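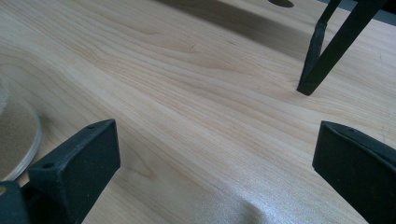
Why we should eat lunch together again

When I came to work in Plaltden, I had one question in the first week: where does everybody eat? My colleague Viera Šťastný pointed at her keyboard. She had a sandwich beside it and she was answering mail with the other hand.

In my old company, Trunis, lunch was at noon and it took 50 minutes. The phones rang and we let them ring. I did not love all the people at that table. One man talked every day about his car. But I knew when his daughter was sick, and when he made a mistake in my order I called him, I did not write to his boss.

People tell me that eating at the desk saves time, because they can leave earlier. I have watched this for three years and I don't see them leave earlier. They have the same hours and more crumbs.

I understand that some persons need quiet in the middle of the day. My friend Radoslava Skála is like this, she takes a walk alone and comes back in better mood. I don't want to force her to sit with me and hear about somebody's kitchen repair. An invitation is enough, and it must be possible to say no without giving an explanation.

What I ask from employers is small. Do not put meetings between 12 and one. Managers should go to eat first, so that the younger ones dare to stand up from the chair.

Since last December four of us eat together on most days. We are slow eaters, and the soup from Šindelář across the street is too salty. I would still like to have a fifth person.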